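Stand: 2022-12-04, Bearbeitung: Maëlle Thibodeau

## 4 Schneidmatte und Rahmen am Arbeitstisch einrichten

Dieser Abschnitt gilt für das Tischsystem Dovus in der Ausführung mit eingelegter Matte. Wer die Ausführung Dovus Plan mit durchgehender Platte hat, liest bei Abschnitt 5 weiter. Die Maße in der beiliegenden Bohrschablone gelten für beide Ausführungen.

### 4.1 Vor Beginn

Die Matte wird gerollt geliefert und muss flach liegen, bevor sie eingesetzt wird. Rollen Sie sie auf einer ebenen Fläche mit der Rasterseite nach unten aus und beschweren Sie die Ecken. Bei Zimmertemperatur reicht eine Nacht. Matten, die im Winter im Auto oder im Keller gelegen haben, brauchen länger.

Bereitlegen:

- Innensechskantschlüssel 3 mm (im Beutel mit den Schrauben)
- Stahllineal oder Richtlatte
- weiches Tuch, lauwarmes Wasser, etwas Spülmittel
- Klebeband Onel, beidseitig, nur für die Befestigung nach 4.3

> **Vorsicht:** Matte nicht mit Heißluft oder auf dem Heizkörper glätten. Sie wirft sich dabei dauerhaft und liegt dann nicht mehr plan.

### 4.2 Rahmen montieren

1. Tischplatte abwischen und Schraublöcher von Spänen befreien.
2. Die vier Profile lose auflegen. Die Nut zeigt nach innen, die Senkbohrungen nach oben.
3. Eckverbinder einschieben, bis sie an beiden Seiten anschlagen.
4. Alle Schrauben ansetzen und nur handwarm eindrehen.
5. Beide Diagonalen messen. Weichen sie voneinander ab, den Rahmen an der längeren Diagonale leicht zusammendrücken und erneut messen.
6. Schrauben über Kreuz festziehen.

Hinweis: Bei Tischen, die vor September ausgeliefert wurden, sitzen die Senkbohrungen am kurzen Profil etwas weiter außen. Die Schrauben passen trotzdem. Ein Austausch der Profile ist nicht nötig.

> **Vorsicht:** Keinen Akkuschrauber mit Schlagwerk verwenden. Die Gewinde im Holz reißen schnell aus. Ausgerissene Löcher lassen sich mit dem Reparatursatz Talpur instand setzen, Bestellnummer 29 in der Ersatzteilliste.

### 4.3 Matte einlegen

1. Matte an der hinteren Längsseite ansetzen und in die Nut schieben.
2. Von hinten nach vorn ablegen, dabei mit der flachen Hand ausstreichen.
3. Vordere Kante leicht anheben und unter das vordere Profil drücken.
4. Mit der Richtlatte prüfen, ob die Fläche eben ist. Eine Wölbung in der Mitte deutet darauf hin, dass eine Kante auf dem Profil aufliegt und nicht in der Nut sitzt.

Wird der Tisch geneigt betrieben, zusätzlich zwei Streifen Klebeband unter die Matte setzen – quer zur Neigung. Bei waagerechtem Tisch bleibt die Matte ohne Kleber, damit sie sich wenden lässt.

### 4.4 Freien Rand einhalten

Der Rand zwischen Rahmen und Tischkante ist als Ablage- und Klemmfläche vorgesehen. Leuchten, Lupen und Halter gehören dorthin. Auf dem Profil selbst darf nichts geklemmt werden, es verzieht sich unter Druck und gibt die Matte frei. Klemmen mit mehr als 20 mm Backenbreite stehen an der Schmalseite meist über.
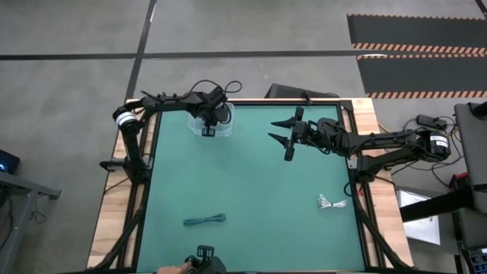

Der freie Rand muss nach der Montage auf allen vier Seiten erhalten bleiben. Prüfen Sie das von oben und nicht nur von der Vorderseite aus. Das helle Holz ist rings um die blaugrüne Fläche zu sehen, und der schwarze Rahmen verläuft dazwischen. Flache, durchsichtige Behälter für Kleinteile stellen Sie am besten an den oberen Rand der Fläche, dann bleibt vorn Platz zum Schneiden. Behälter mit Gummifüßen nicht über Nacht auf der Matte stehen lassen, die Füße können Abdrücke hinterlassen.

### 4.5 Pflege

Staub und Schnittreste mit dem Tuch abnehmen. Klebstoffreste mit Spülmittel anlösen, kurz einwirken lassen und mit einer Kunststoffkarte abheben. Aceton, Nitroverdünnung und Scheuermilch greifen die Oberfläche an.

Tiefe Schnitte schließen sich nicht mehr von selbst. Matte dann wenden. Sind beide Seiten verbraucht, ist Ersatz über Curkadden erhältlich (Position 31, nur mit Angabe der Tischgröße).

Die Schrauben am Rahmen nach den ersten Wochen einmal nachziehen, danach bei jedem Wenden der Matte. Klappert ein Profil trotz fester Schrauben, fehlt in der Regel der Eckverbinder oder er ist nicht bis zum Anschlag eingeschoben – siehe 4.2, Schritt 3.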